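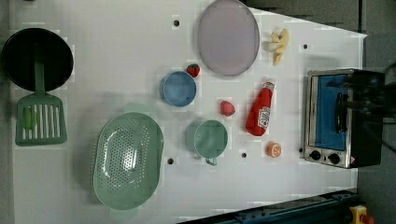 Nimdale Solar Traders' Association – member and meeting records

Hello, and thanks for downloading this. I keep the records for our association of small renewable energy firms, and this is the readme that goes with them. It's a bit long, sorry! I last tidied everything on Thu 4 January.

What's in the folder

members.csv has one row per firm: name, town, main trade (solar, small wind, heat pumps, biogas), year joined and whether the subs are paid up. Firms that have left stay in the file with a date in the "left" column. Please don't delete them – I need them for the voting history.

meetings.csv lists every general meeting, who chaired it and which motions went to a vote. The minutes sit in a subfolder as plain text.

letters/ holds what we've sent to the ministry and any replies. There are 16 letters so far, mostly on import duty for panels and batteries.

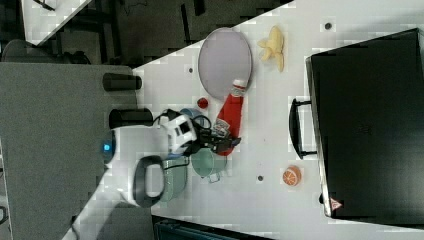 Eun-ji Yeom wrote to ask why the October election results don't match the minutes, and whether the proxy votes had been left out. They had, and that was my mistake. The minutes record only the show of hands in the room, while the csv now has the proxies added in as well, so go with the csv if the two disagree.

Known problems

Tritura and Strebel merged halfway through a membership year, so they appear as two firms up to the merger and one after it. I kept the Strebel number for the new firm. Puner changed its main trade from wind to solar and I've only recorded the newer one (I do mean to fix this).

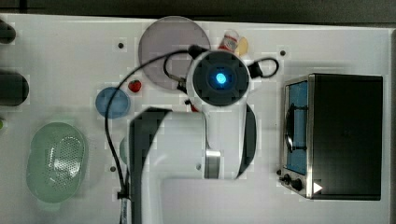
Town names are spelt however the member wrote them on the form, so expect a few doubles if you sort by place. Blank cells mean we never asked, and a dash means we asked and got no answer.

Using the files

Members can use all of it freely. If you're outside the association, drop Dalia Lapiņa a line first, and leave out the contact columns in anything you publish.

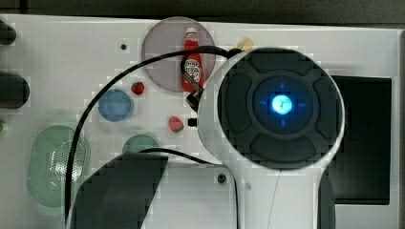

Corrections are very welcome! Send me the row number and what it should say, and I'll get to it within 30 days – usually a lot sooner, unless there's a meeting coming up. Joon-young Yoon checks the subs column, so money questions should go straight there.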